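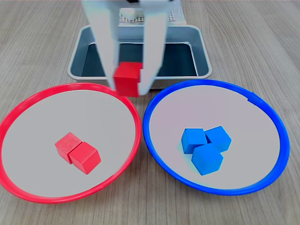
*Fig. 1. Red cube, metal tray.*

Wed 13 October - sorting & categories, wk 3

- category = rule for what goes in, not the pile itself
- one feature (color) vs two (color + shape). Kids switch rules late, see Lisska handout
- Colombo: labels come AFTER the grouping. disagree? bring a reason
- prototype vs. boundary cases, robin/penguin again

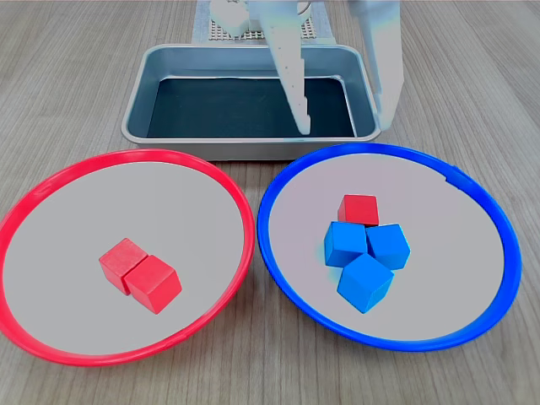 *Fig. 2. Red cubes on the red-rimmed plate.*

Reading: Anby ch. 3, skip the apendix. D'Amico optional.
Short response due next class, one page, no late ones this time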